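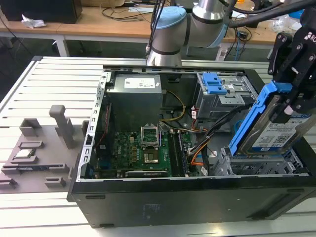
Gertraud Hubmann: You should keep the failed runs. We binned ours in April and the policy never learnt to back off when the caddy caught on a rail.

clamside_dev
They're kept, but labelled separately. So far 1,171 episodes on the desktop teardown set, and 166 of those are failures. Target is 3,000.

Omar Nimri
I disagree with keeping all of them. Half of our failures were the operator getting tired. Cap a session at 85 episodes and throw out the sloppy ones. 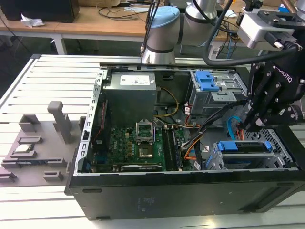 Re: Cables in the drive area

clamside_dev
Next question. Do you tuck the SATA cables the same way before every episode, or leave them as they fall?

Omar Nimri
Same way every time until it works, then vary it.

Gertraud Hubmann
I'd vary it from day one. Fixed cables taught ours one path and it was useless on a second tower.

clamside_dev
I'm leaning towards Gertraud on this. The fixed view loses the connectors once the fingers are down in the bay, so I'm weighting the wrist view higher.

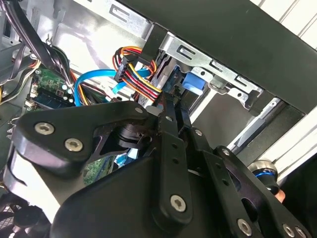

I'll also log the colour balance per session, as the two views don't match. Will post numbers after the next batch.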